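Trying Out the Stuketti Kitchen Sim Kit
Robotics Elective, Final Report
December 29, 2023

Our team picked the Stuketti kit because it lets you practice pick-and-place in a simulated kitchen, and we had been dying to try one since April! Setup was quick (one install, one license key), and the arm was moving before lunch.

We ran 102 grasp attempts on the dark bottle with the black cap. 81 of them worked, way more than we got with the Wirken package last term. Most of the misses came from a finger tip bumping the bottle on the way in, so the last bit of the approach got most of our attention.
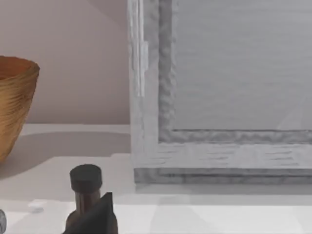 What We Liked

The props feel like a real counter! There's a woven basket, a gray cabinet with wood grain, and soft shadows on a white tabletop. You can also slow the arm way down and replay any attempt, and that's how we found our approach angle problem.

What Could Be Better

The manual skips the grip force settings completely. We lost 19 attempts to one bad default before starting our real count, and saving a run sometimes froze the menu. We'd still use the kit again, and next we want to try the cabinet door.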